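Demton Community Laundry
Progress report to the Brasetti Fund, second half of the grant year
Prepared by Joaquín Vergara, site coordinator
Submitted in November

1. What this report covers

The first report dealt with the plumbing, the floor and the purchase of the washers. This one covers the period since the laundry opened to households, and in particular the folding room, which was the part of the plan least developed when we applied. It also covers spending on the room, the changes we made to the intake system, and what remains to be done before the grant closes.

The laundry is on the ground floor of the Painemal building, in the space that used to be the mail room and the storage area behind it. The washers and dryers are in the former storage area. Folding, sorting and pickup are in the old mail room, which has the street door. The room has been easier to work in than we expected, apart from the door itself, which still sticks in damp weather and has been reported to the landlord twice.

2. Loads and households

We processed 952 loads in the reporting period. A load is one basket from one household, washed and dried separately from everyone else's. We don't combine households in a machine, even when two people bring in very little, and this is the rule that people ask about most often when they sign up.

The busiest stretch was the start of the school year. The slowest was the two weeks in summer when one of the dryers was down. During those weeks we accepted only bedding and work clothes and asked people to hang everything else at home. Most were able to do that. The repair was covered under the service contract and didn't cost the grant anything.

Bedding is a bigger share of the work than we planned for. Our application assumed mostly everyday clothing, based on the survey we did at the clinic. In practice many households can wash shirts and underwear by hand in a sink but can't manage a comforter or a set of sheets. Bedding takes longer to dry and needs more table space to fold, and this affected several of the decisions below.

3. Intake and sorting

At the beginning, people brought laundry in whatever they had, mostly trash bags and shopping bags. Staff emptied each bag into a cart, washed the load, and put it back into the same bag. This caused three problems. Bags tore. Damp items sat in closed plastic overnight when we had a backlog and began to smell. And a dark bag with laundry in it looks like every other dark bag with laundry in it, so we handed over the wrong one more than once. All of those were corrected, but two families had to make a second trip.

We now use open baskets inside the building. A household's laundry goes from its bag into a basket at the intake shelf, and it stays with that basket from then on. The intake slip is clipped to the basket and carries a number, the drop-off time and any instructions. The bag is folded up and put at the bottom if it's clean enough to reuse. If it isn't, we replace it.

We chose baskets with holes in the sides so that air can get to things waiting to be washed. Handles mattered too, because the trip from the machines to the folding table includes a step down, and the carts we had been using don't go over it. We started with eight baskets. That was enough for the first month and then it wasn't, and we bought more from Markodico when the price came down. The later ones are not all the same model, so they don't stack as neatly as the first set. We keep the two kinds in separate stacks under the shelf.

Sorting is done before washing and follows the care labels. Our default is a cool or warm wash. Anything marked lower than the load it would otherwise go in is pulled out and run with the next delicate cycle for the same household. We had one complaint about a shrunken sweater in the period and paid for a replacement out of our general account. The label on it had been cut off. The intake slip now has a line asking whether there is anything in the basket that needs special handling, and staff read it out to people at the counter because few of them fill it in on their own.

Pockets are checked at intake. We keep a jar for coins and a tray for everything else, and the tray is emptied back into the basket when the load is folded. Keys and ID cards are kept at the counter and noted on the slip.

4. The folding room

Money for the folding room was requested as one line in the budget with very little detail. The Fund asked us to explain it more fully in this report.

The original plan was a long counter fixed to the wall under the windows. We dropped this after getting two quotes, both well over the amount available, and after the landlord told us that the wall might have to be opened up next year for the heating pipes. A fixed counter would have had to come out again. We decided on freestanding tables with a plain pale top. Stains and lint show up clearly on a pale surface, and it is wiped down between households.

Table height took some adjusting. The tables came at ordinary desk height, and folding at that height for a whole shift was hard on people's backs. We raised them on leg extenders. One staff member is short and prefers the lower height, so one table at the end was left as it was.

The overhead lighting is uneven. The old mail room has fixtures laid out for a row of desks that is no longer there, and the middle of the folding area is a little dim late in the afternoon. It's good enough for sorting colors but navy and black socks are regularly matched wrong. We would like to move one fixture and have asked the landlord for permission. The cost would be small and could come out of the remaining balance.

Folding is done one basket at a time. The basket stays on the table while its contents are folded, which takes up space that we would like to have for sheets, but when baskets were put on the floor they were kicked or moved and slips came loose. Folded items are stacked next to the basket, checked against the slip, and packed back in with the heaviest at the bottom. For bedding, two people fold together if two are available.

Gray baskets on the folding table:
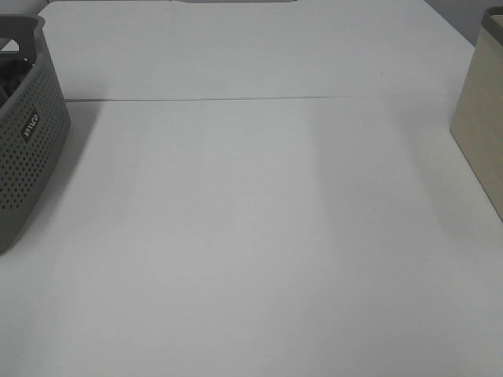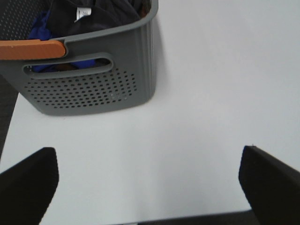 Pickup shelves are along the opposite wall, arranged by slip number. Baskets are not taken home. At pickup the laundry is moved into the household's own bag, or a new one, and the basket is wiped and goes back under the intake shelf. Two baskets left the building by mistake over the summer and one came back.

5. Spending

Total spending on the folding room to date is $1,241. This includes the tables, the leg extenders, the pickup shelving, the first set of baskets and the later order from Markodico, clips and slips, and a used clothing rack that we bought for shirts and uniforms. The largest single item was the shelving. Receipts are attached in the order they appear in the ledger.

Over $400 remains in this line. We request approval to use it for the lighting work described above and for a second rack. The present rack is full on most days, and several people who work in restaurants and care homes have asked whether their uniforms can be hung instead of folded. If the landlord doesn't agree to the lighting work, we would put the difference toward more baskets of the first kind.

Detergent and utilities are reported under operating costs and are close to budget. Water use is slightly higher than projected because of the bedding. Electricity was lower during the weeks with one dryer down and has since gone back to normal.

6. Staffing

The laundry has two part-time attendants, as planned. One left in late summer for a full-time job and was replaced within the month. The new attendant came to us as a laundry user and already knew the system, so training was short. Opening hours were reduced slightly while we were one person short and have been restored.

We wrote down the intake and folding steps on a single sheet, which is posted at both ends of the room. The earlier version ran to several pages and wasn't being read.

7. Remaining work

The street door needs to be rehung. We consider this the landlord's responsibility and have not budgeted for it.

The waiting list is open again. We closed it during the dryer repair and lost contact with some households who had signed up before then. We are calling them in the order they registered.

Slip numbers currently restart every week, and this causes confusion when a load isn't picked up for a while. We are testing a running number. The shelf labels will have to be redone if we keep it, and we will decide before the final report.

We have also been asked by the school whether we could take lost-and-found clothing at the end of each term, wash it and return it for families to collect. We think we can do this in the quieter weeks without extra cost, and would like to hear whether the Fund sees it as being within the purpose of the grant before we give the school an answer.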